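Studlow workshop gallery: bins, blocks and benches

Page last updated March 2, 2022

The Studlow room holds 36 storage and sorting bins, numbered in the order they were bought. This gallery records the condition of the ones in regular use. Wear is noted by location only. Dimensions and purchase details are in the Trusen parts list.

Bin 32, gray, with sloped divider. The pale coating on the divider is scratched vertically, with a broad patch of darker wear on the lower part. The floor is scuffed and smudged at the center. Upper compartment empty. Six blocks in the lower section, three reddish-brown and three dark green.
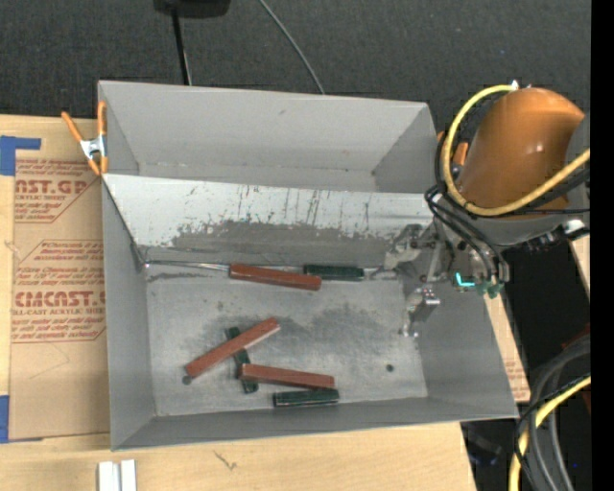
Blocks are stored mixed by color and are not stacked by size. The full set is 134 pieces, kept in batches. Each batch is counted when it goes back on the shelf, and any block with a split corner goes into the repair tray by the door.

Recoating of the dividers is planned for April. The Ibarra primer needs 2 days to cure before a bin can be loaded again, so the work will be done one shelf at a time. Floors will be cleaned but left uncoated. Scuffs on a floor do not affect use and are not logged as damage.

Tabletops are wiped down at the end of each session. Bins may stay on the tables overnight if the lower section is in use.

Other galleries: Drokasstead store room, Drokasstead benches, Studlow shelving.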